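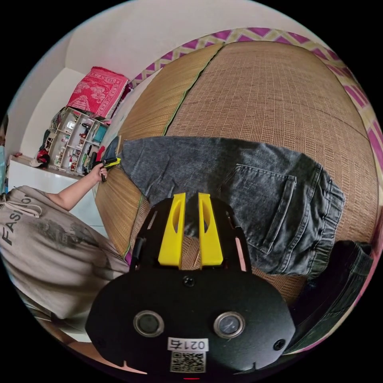 Folding jeans with an elasticated waist takes a slightly different order of steps than folding rigid denim. A fixed waistband holds its own line, while a gathered one pulls the top of the garment inward and leaves the seat wider than the waist. Jeans laid with the back facing up, as on the woven mat with the zigzag border, put the back pocket in view and leave the gathered waistband bunched in soft folds. The fold has to be planned around that bunching. The method on this page produces a flat rectangle that stands on edge in a drawer or lies in a stack.

Surface

Use a bed or a low table with a firm top. A woven mat over the mattress works well: it gives enough grip to hold one leg still while the other is moved, and denim does not sink into it the way it sinks into a quilt. Clear a space longer than the jeans. Finished items can stay at one side of the mat, provided they do not touch the hems.

Preparation

Empty the pockets. Close any button or zipper. Turn the legs right side out and shake the jeans once from the waist. Denim that is still damp at the seams should go back on the line - the pocket bags and the waistband casing dry last.

Steps

1. Lay the jeans down with the waist to your right and the hems to your left. Left-handed readers can reverse this.

2. Separate the legs so that each can be smoothed without dragging the other. Work from the seat to the hem with a flat hand. Gathers near the waist can be left for now.

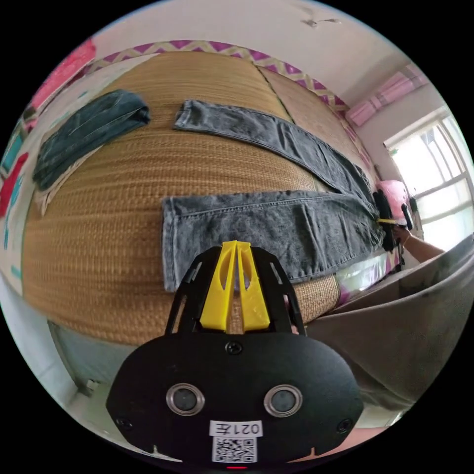

3. Bring the far leg down over the near leg. Match the outer seams first, then the hems. If the hems differ in length, align them and let the difference go into the thigh.

4. Tuck the point of the seat inward until the long edge is straight.

5. Press the elastic flat with both palms, moving from the center of the waistband outward. Do not stretch it. A stretched band springs back and opens the fold.

6. Fold the hems toward the waist, stopping 4 cm short of the band. Fold in half again, or in thirds for a shallow drawer.

Storage

In a Stoveo drawer insert, adult sizes stand on edge after the fold in thirds. In the deeper Sengar box the half fold is enough. Place the folded edge up and the waistband down. Acid-washed and plain denim can share a row, but new dark denim should be kept apart from white cloth until it has been washed a few times.

Fernedby Laundry Notes, Wurnville. Page revised 15/01/2026. The sheet on children's sizes will be added in February.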